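Buy fewer clothes and mend the ones you have

I have heard the case for cheap clothes many times. They let people on small wages dress well, and that matters. I grew up in hand-me-downs and did not enjoy it. But I think we have let the price tag do too much of our thinking.

Last October I bought a shirt at Bokis for less than my lunch. It lost its shape by the third wash. My neighbour Diễm Ung wears a skirt her aunt made 45 years ago, and the hem has been let down twice. She paid for thread.

People say they have no time to sew. I said it too. A button takes me a few minutes, and I spend longer than that looking for something to replace the shirt. What most of us lack is practice. My school dropped needlework before I got there, and my parents had already stopped doing it.

Vinh Khúc, who takes in alterations above the Fulesine bakery, tells me he turns down work every week — mostly zips and waistbands. He would like to train somebody and can't afford to. The council found money for new bins on our street. It could find some for an apprentice.

Denim is a good place to start. It is tough, it forgives crooked stitches, and old seams show you how the thing was put together.

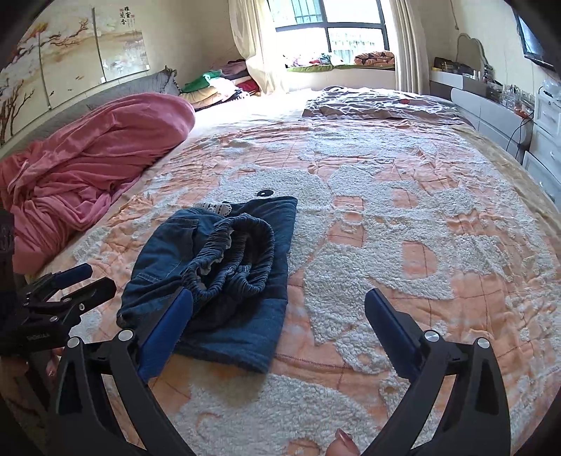
Elastic at the waist, stitching on show.
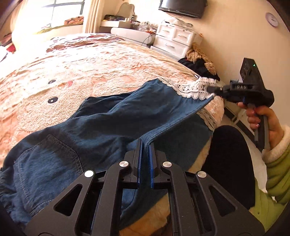

What I would change

Put sewing back in schools, for boys and girls, one term at least. Take the tax off repairs. Make shops sell spare zips and say what the cloth is made of in letters a person can read.

None of this will shut Bokis, and I don't want it to. I would just like my next shirt to see out the year.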